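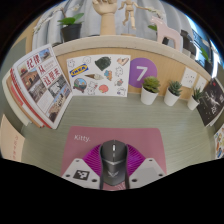
According to Yi-an Ok, students at Onddale stopped using the library's online booking page because it took too many clicks to reserve one room. We heard much the same from others, so our group picked the page as our project for the spring term.

## Method

We sent a short survey to 200 students and got 150 answers. We also went through the booking log from January, with 3233 entries. Kundberg, the older of the two library buildings, is in the log but its rooms were renumbered during the month - we left those rows in and marked them.

## Findings

Most people gave up on the date picker. Some bookings took up to 34 clicks, mainly when the page reset the building to Kundberg after each search. 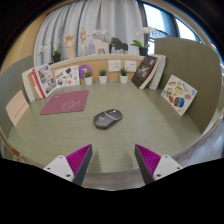 Ctibor Machala disagreed with us on this point and wrote that the date picker was fine, the real trouble was that rooms stayed booked after people had left. The log doesn't record when a room is empty, so we couldn't check this.

## Changes we tested

We built a one-page form in Pisau with building, day and time on the same screen. The building choice is now kept between searches. Canceling still needs a separate email. 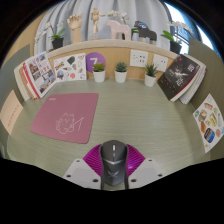 *Fig. 3. Mouse on the desk.*

The form and the cleaned log are in the Benavides folder, along with the survey questions.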